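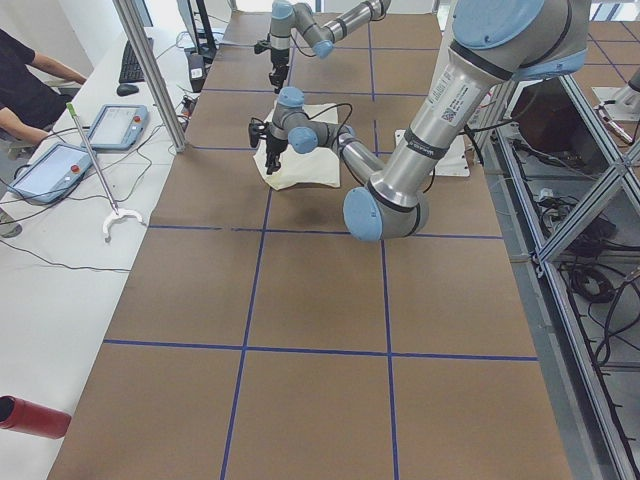
Our project looked at what happened to the jobs in the returns room at Rastwood when part of the cloth handling was passed to robot arms. Rastwood takes back hired table linen and kitchen cloths, checks them and sends them on to be washed or scrapped. Before the change, every piece was picked up, opened out and turned over by hand. The trial table is covered in brown paper and marked off with blue tape, and the arms take one cloth at a time from it. Operators spend much of the shift seated at the white bench alongside, with the teach pendants in reach and a long grab tool with a green handle lying next to them.

## What we did

Volkan Yurt did the interviews and Barış Tuncer kept the timings and wrote up the error log. I did the reading and most of this report. We visited over 10 shifts in April and logged 1620 cloths. We had planned to compare two sites, but the second one, Hnatiuk, had paused its trial, so we only have older notes from there and have left them out of the results.

## Results

Of the 1620 cloths, 458 needed a person to step in. The most common cause was a cloth lying in folds, where the gripper took two layers and lifted them as one. In 174 of the 458 cases the operator put it right from the pendant. In the other 284 they reached in with the grab tool or stopped the arm and did it by hand.

Barış also noted the time of each stop. They bunched up after 2 pm, when the kitchen cloths come in. These are smaller and arrive more crumpled than the table linen.

## What changed for the staff

Everyone we spoke to mentioned their shoulders and wrists first. Lifting wet linen was the worst part of the old job and they do less of it now. Two people said they go home less tired, but that the afternoon feels longer.

The work is also quieter – the old sorting line had people on both sides who talked all day. At the bench an operator is often alone. One woman told Volkan she had started taking her break early just to catch the others.

Skills were a sore point. Staff had two mornings of training from Cekov, the firm that set up the cells, and most felt this covered starting and stopping but left out how to change a pick position. They now ring the shift lead, who is not always free. Experienced sorters could spot a worn hem by touch, and they were worried that newer staff would not learn this. Pay had stayed the same, although the job title had changed to "cell operator".

We used the Trustomness questionnaire from our second-year module to ask how far people relied on the arms. Scores were higher among those who had been shown how to recover from a bad pick. The group was small, so we would not put much weight on this.

## Limits

We only saw day shifts. The shift lead was in the room for some of the interviews, which may have affected the answers. The log does not show how long each stop lasted, and Barış would add that column if we did it again.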